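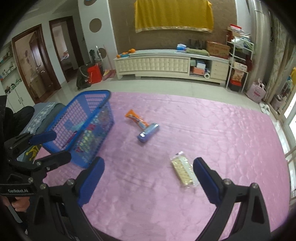
Chapter 2
Buying In Your Demonstrations

What you'll meet in this chapter
What a collection service sells, and what it leaves for you to do
Reading a quote line by line
Writing a task sheet that a stranger can follow at home
Checking the first delivery before you pay for the next

In the last chapter we borrowed a gripper kit from the lab cupboard and collected our own demonstrations, and if your class was anything like mine you came out of it with sore wrists and a lot of footage of one table. That's a good way to learn. It's a poor way to get a robot ready for other people's houses, where the snacks end up on the bed and the basket is wherever somebody last put it down.

So this chapter is about paying someone else. I'm going to work through one service from start to finish, the household package from Kravets, a small firm in Jastby, because I bought it with my own department's money and have all the paperwork (including the bits I'm not proud of). Other firms sell much the same thing in different boxes. Once you can read one quote you can read the rest, and I'd like you to have a rival quote open next to the book while you go through mine.

2.1 What is on offer

The Kravets package is called Grendora, a name I have never had explained to me. You send a task, they find the homes, and their people carry out the task by hand with a hand-held gripper in each hand. You get back the recordings, the gripper positions matched up to the pictures, and a short text label for every attempt. The person never touches the objects directly during a recording. Everything goes through the jaws, so that what the camera on the gripper sees is close to what your robot's own wrist camera will see later on.

My order was for tidying: pick up packaged food from a soft surface, place it in a basket, stop. It sounds like nothing! But think about what is in that one sentence. A wrapped snack bends when you squeeze it. A shiny cylinder rolls if you nudge it and throws reflections back at the camera. A pack of crackers in clear film has to be held firmly enough to lift and gently enough to leave you with crackers. And a quilted cover gives way underneath all of them, so the height you measured a moment ago is no longer the height you need.

I'd done the same task in our teaching room at Mirnville the March before, on a hard bench with a plain background, and I was very pleased with the model that came out of it. It then tried to pick up the shadow in a fold of blanket. I went looking for a supplier the next morning.

2.2 Reading the quote

My quote had four lines on it, and I'll give you the figures as they stood when I signed.

Homes visited: 30
Accepted attempts: 1,000
Price per home: 115 pounds
Rounds of corrections included: 2

Start with the word "accepted". Who does the accepting? In the standard terms it was Kravets, using their own checklist, and the checklist asked whether the recording was complete and the labels were present. It didn't ask whether the basket ended up with anything in it. I asked for that to be added and they agreed without any fuss, which makes me think other customers had been there before me. Ask for the checklist before you ask about the price.

Next, the homes. I assumed that the attempts would be spread evenly across them. The quote doesn't say so, and mine weren't. A few roomy, bright homes supplied far more than their share, and the cramped ones (the ones I wanted most) gave me a handful each. If the spread matters to you, write down a smallest number per home and a largest one too.

Then the corrections. A round of corrections is used up whether you send back one attempt or a whole batch, so save up your complaints and send them together. I used my first round on a single mislabelled clip — a daft thing to do, and you can learn from it for nothing.

2.3 What the package does well

I don't want to sound sour, as I'd buy it again. The rooms are properly lived in. There are bags on the floor, shelves full of shopping, curtains in three patterns, slippers left by the bed, all the clutter I'd never have thought to carry into a lab. Using two grippers also gave me something I hadn't asked for, as some people steadied the basket with one and placed with the other, and those attempts were among the most useful in the whole delivery.

The labels are short and sensible. The files opened first time. When I rang with a question about timing, the person who answered knew what I meant.

2.4 Before you read on

Take a task you could do at home with one container and a few packaged items. Write it as a sheet of instructions for somebody you will never meet, on a single side of paper. Say where the items may start, what counts as finished, and what the person should do if something is dropped. Then swap with a classmate and follow each other's sheets exactly as written, with no questions allowed. Keep both copies, with your scribbles on them, as we'll be rewriting them in section 2.5.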